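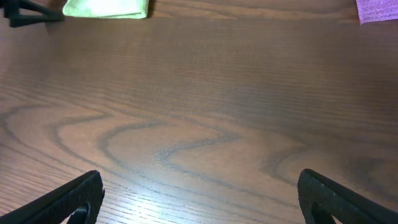
Wrist cam, two cloths waiting at the far side of the table.

Quick one as I've got a train. Budget meeting was this morning and I said I'd put the numbers up before I forget what we agreed.

So. Folding bench, phase two. Korkor Zakaria wants a second arm on it by February. I want spare fingers first. We met somewhere in the middle, ie she won most of it.

Fingers — the black ones we have now are fine on towelling, fine on thin cloth so long as the edge is up a bit. Flat on the table, less fine. Strickland quoted 62 quid a pair. Getting 2 pairs. Not arguing about that one any more.

Camera. Keeping the little one. Looked at the Maseo, nice picture, but it's 400 and then you need their mount, and their cable, and probaly their bloke to come and fit it. No.

Light. This is the one I'd missed completly. The tabletop shines. Big pale patch low in the picture, right between the fingers, and the grain goes all streaky in it. Pale cloth plus pale patch, not a happy mix. Options:

Matt mat over the wood. Cheap. Zernis do one cut to size, 117 with delivery.
Move the lamp. Free, but then the other bench moans.
New table. Ha.

Going with the mat. Plain grey if they have it, the swirly grain can't be helping either — all those loops look a lot like the edge of something if you're a bit of software.

Second arm is parked until Flollari send a proper quote. What we've had so far is one line and a phone number. Abdul-Rahman Nyarko is chasing. He did ask whether we could hire one for a month instead, and I think that's worth a phone call before anyone signs anything. Also need to check the bench will take the weight, and whether the sockets on that wall are on their own circuit.

More cloths too. Different colours, different thicknesses, whatever's in the sale. That's coming out of petty cash so don't tell me about it, just keep the receipt.

Right, train. Will add the Flollari price when it turns up.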